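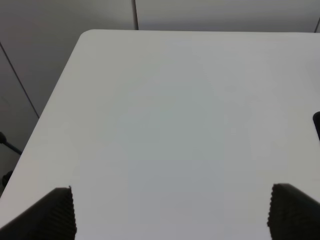

Sharing a Bench With the Arm: Tips From Our Shop

We got our first robot arm at Bednárik last July, and I was the one who said out loud in the break room that it would be gone by winter. Well, it's still with us, and I spend more hours a week next to it than I do next to my husband! It does the picking and placing, I do the parts that need a thumb. A few of you wrote in after the last column wanting to know how a small repair and packing shop lives with one of these, so I've pulled together what works for us.

Wipe the table before you do anything else. We use a barely damp microfiber cloth, then a dry one. Skip the spray polish (we tried it, and small parts went skating all over the place). If you have a white top like ours, pencil comes off with a plain eraser, and ballpoint comes off with a dab of rubbing alcohol on a cotton ball.

Brush the finger pads. The little ridges on our gripper hold onto lint and cardboard dust like you wouldn't believe. An old soft toothbrush does it, arm powered down and locked out, every time, no matter how quick the job is. Brush along the grooves and then tap the dust onto a sheet of paper so it doesn't land back on the table.

Give your coffee a home. Mine used to live on the corner of whatever I was working on. Now there's a shelf by the door with a row of cup hooks under it, and that's where mugs go. Zuzana Tóth put it up in one lunch hour with scrap pine and I still owe her for the screws.

Learn the starting position by heart. Before each run I look at where the arm is parked and compare it with the card taped up by the switch. If it's off, I don't nudge it back by hand. I call Otakar, and he fusses with it, and we go again.

Keep your hand skills up. This is the one I feel strongest about. When the arm took over sorting the hinge sets, we had 109 trays a week going through without anybody touching them, and by fall two of us had gotten slow at it. Then it was down for a day and oh boy, what a day. So now we sort one batch by hand every week, just to stay loose.

Swap jobs before you get stiff. I thought standing next to a machine would be easier on my back, and in some ways it is – no more reaching across for every last piece. But watching is tiring too, in a sneaky sort of way, mostly in the neck and eyes. Shobha Varma and I trade places every 35 minutes with a cheap kitchen timer. She takes the tape gun, I take the screen.

Write down the stops. We keep a spiral notebook on a string: what it was holding, what it did, what we did. Pencil only. When Nithin Chowdary came over from Vonden to retune things for us, he sat down and read that notebook before he opened his laptop, and we lost a lot fewer parts after that.

Ask about your hours early. I know this is a tips page, but I'd have wanted somebody to tell me. Our shop kept everyone on, and two of us moved over to repairs, which pay a little better. My cousin's place did it differently and she found out from a schedule on the wall. Ask before the crates arrive, and get the answer on paper.

For the floor mats, by the way, dish soap and a stiff broom, then hang them over a rail overnight. Don't roll them up wet or they'll smell like a boathouse till Thanksgiving.

Next time I'll get to label residue, since I have a whole drawer of bins waiting on me.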